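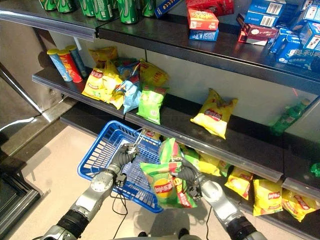

Trading in a fantasy cricket league – notes for the club talk, January 10, 2022

Start quick. Ask who has already burned a trade on a rain-out. Wait for hands.

**Opening bit**
- last season I finished with 3096 points, 37 behind Abhishek Upadhyay
- had 2 trades left over at the end. Never used them. Say that slowly
- so the talk is about trades, not who to pick in the first round

**When to trade**
- double game weeks first. Look at the fixture list before you look at anyones form
- don't chase the big score. Bloke makes 80, everybody buys him, price jumps, he's out for six next time
- injured player – wait for the team sheet if you can. I sold Sandhu's keeper early in August, in the winter comp, and he played that arvo

**Bench**
- cheap players who bat in the top four, even for a poor side
- Kosteck had three bowlers sitting there who never got a game. Dead money
- (skip if running late)

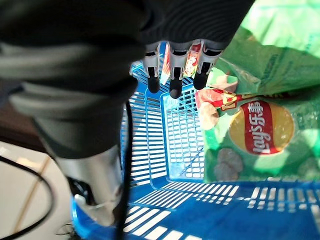 *Gripper with three fingers, red and white packet behind.*

**Captain**
- double points, so an all-rounder most weeks
- openers on small grounds are fine. Check the boundary size, its listed on the Taten site
- change captain before lockout, NOT after the toss. Different leagues, different rules – Lornenia locks the whole round at the first ball

**Salary cap**
- leave a bit spare each week, enough to go up one bracket
- selling two mid-price players for one star and one cheapie – works early, hurts late
- show the sum on the whiteboard, dont read it out

**Questions I'll probbaly get**
- keepers who don't keep: check their position in the app, it can change mid season
- spinners: yes on the slow decks, otherwise pick a quick who bowls at the end
- draft leagues: didn't prep this, send them to Abhishek

Finish by getting everyone to open their team and name the first player they'd trade. Collect the sign-up sheet. Lights off on the way out.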